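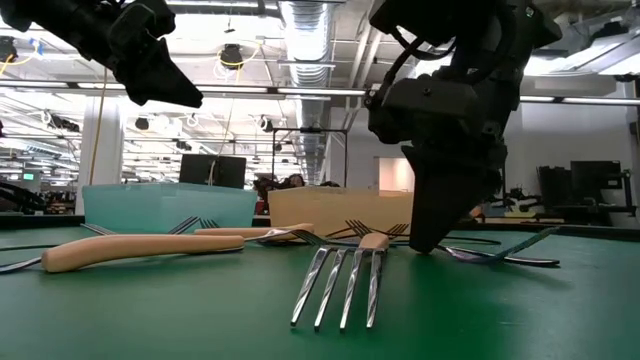
Araceli Esteban wrote to me that she washes her son's football shirt in the evening, the same as her bed sheets, and that the number on the back came off after half a season. She asks if the shirt was bad quality. I think the shirt was fine and the water was too hot. Her letter made me want to write down all what I do with the club laundry and the boots, after many winters of it.

Shirts with printed numbers

Turn the shirt inside out before anything else. Close the zippers of training jackets, as an open zipper scratches the print of the other shirts. Wash cold, with a short program, and use half of the powder you would normally use. No fabric softener. It stays in the sport fabric, and after some weeks the shirt smells bad as soon as the player gets warm.

Never iron on the number. If you must iron, put a cotton towel between. I dry the shirts on a line in the hall, hanging from the bottom edge, so the clothespins leave no marks on the shoulders.

Grass and mud

Mud must dry first. I know it is hard to leave it, but wet mud only goes deeper when you rub. Wait until the morning, brush it outside, then rinse from the back side of the fabric with cold water.

For grass I use a paste of baking soda and a little dish soap. Leave it for the time of one coffee, then work with an old toothbrush. White shorts sometimes need this 2 times. Our away kit at Gurden was white for one year, and I was happy when they changed it to dark blue.

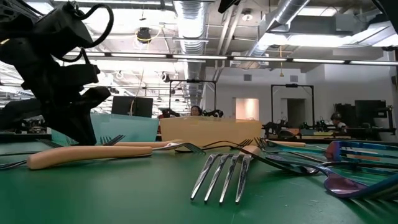 Socks are a different story. The soil sits in the thick part under the foot, so I soak them overnight in a bucket with salt and cold water. Pin the pairs together at the top before they go in the machine. Izzati Oei taught me to sew one small stitch of colored thread inside each sock, a different color for each player, and since then we had no more fighting about socks in the changing room.

Boots

Knock the soles together outside when the match is finished, and take the laces out at home. Wash the laces with the socks. For the boots themselves, use lukewarm water and a soft brush, and an old spoon handle or a wooden stick for the soil between the studs.

Fill them with newspaper and change the paper before you go to sleep. Do not put boots on the radiator. The glue becomes hard, and one day the sole opens at the front like a mouth. This happened with two pairs the week before our match against Laterau, and we repaired them with tape in the parking lot.

Leather boots need a thin layer of cream once in a month. Synthetic boots need only a wet cloth. 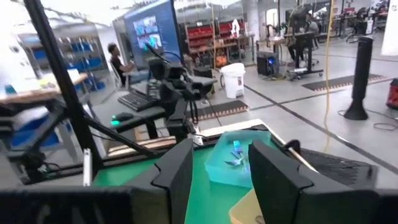
If the studs can be screwed out, put a very small amount of petroleum jelly on the thread before you put them back. Do it in December also, when there is a pause and everybody forgets the bag in the garage. Rust is quick in a closed bag.

Shin guards and gloves

Shin guards I wash by hand with dish soap. Goalkeeper gloves need only lukewarm water, no soap if possible. Press them softly, never twist them, and dry them away from the sun. Keep the palms a little damp before the match and they hold the ball better.

The bag

Empty it the same evening. Wipe inside with vinegar and water, one part to four, and leave it open by a window.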